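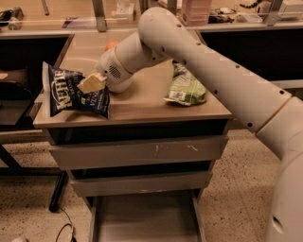

本期研究消息：软袋子的接触时刻

2020年11月7日，星期六

各位读者好。上一期我答应写抽屉柜任务的进展，现在我把它写完了，比我想的长一点，请大家原谅。中文不是我的母语，有的术语我查了词典，如果用得不对，请来信告诉我。

我们在 Ngau 小组做的任务，说起来很简单：机械臂听到一句指令，从柜面上拿起指定的一袋薯片，放进指定的抽屉，然后把抽屉推回去。硬的东西，比如罐头和盒子，二月的时候已经做得比较好。软袋子一直不好。袋子里有空气，手指一压，袋子就变形，原来计算的抓取点就跑到别的地方去了。有时候袋子被手指推着走，一直走到柜面的边上，然后掉到地上。

我们最初以为问题在视觉，所以花了很多时间换分割模型。分割的结果好看了，抓取的结果没有变好。后来 Bukstead 的同事建议我们把失败的记录一帧一帧地看。我们看了两天，发现多数的失败从手指碰到袋子以后的很短时间里开始。在我们的训练数据里，这一段只占每条演示的很小部分，其他的大部分是手臂在空中移动，模型学了很多怎么移动，学了很少怎么接触。

所以这次的方法并不复杂。我们给每条演示标出“接触时刻”，标的依据是关节电流的变化和手指开合的命令，不需要人工看图像。训练的时候，接触时刻前后的片段被抽到的机会更大，离它越远，机会越小。网络的结构没有改，演示也没有增加。我们内部叫这个方法 Wemport，名字没有意思，只是当时服务器上的文件夹叫这个。

评估的时候，我们每种设置做32次，袋子的位置和方向每次都换，抽屉打开的程度也换。只用软袋子，原来的方法成功7次，新的方法成功18次。我要说明，“成功”的意思是袋子整个在抽屉里，并且抽屉推回去以后没有夹住袋子。如果袋子的角露在外面，我们算失败。如果不要求推抽屉，只看袋子有没有放进去，新的方法是19次。这两个数字差得很小，我觉得有一点奇怪，因为我以前相信推抽屉是困难的部分。

还有两个地方我不满意。第一，几个抽屉同时开着的时候，手臂有时把袋子放到下面一个抽屉里，指令说的是上面的。对这个情况，新的抽样方法没有帮助，可能还差了一点，但是我们的次数太少，不敢下结论。第二，标记接触时刻的阈值是我手工调的，在 Tunville 的另一台手臂上用同样的阈值，标记出来的时刻常常太晚。那边的关节摩擦比较大，电流本来就不安静。现在我们试着让阈值从每条演示自己的空中段里估计出来，初步的曲线还可以，我等评估做完了再写。

有读者上次问，为什么不用吸盘。吸盘对平的包装很好，但是皱的表面容易漏气，而且我们也要用手指推抽屉，换工具会让任务变得更长。

评估的表格和标记的脚本整理好以后会放在小组的页面上。下一期我想写指令里“上面”“中间”这样的词，模型到底懂了多少。

Tõnu Šimkus

分类：机器人学习 ｜ 操作与抓取 ｜ 研究通讯
分享 19　评论 4

读者评论

砂纸小熊：请问抽样权重是按时间衰减，还是按手指到物体的距离？我们做布料也碰到同样的问题，接触那一段数据太少了。

Tõnu Šimkus 回复 砂纸小熊：按时间。距离我们也想过，但是软袋子的表面在哪里，本身就很难测准。

晚班电车：“抽屉推回去没有夹住袋子”这个标准挺严的，支持。很多论文放进去就算完了。

liangmu_k：放错抽屉的那几次，能不能单独列一张表？想看看是不是都错到同一层。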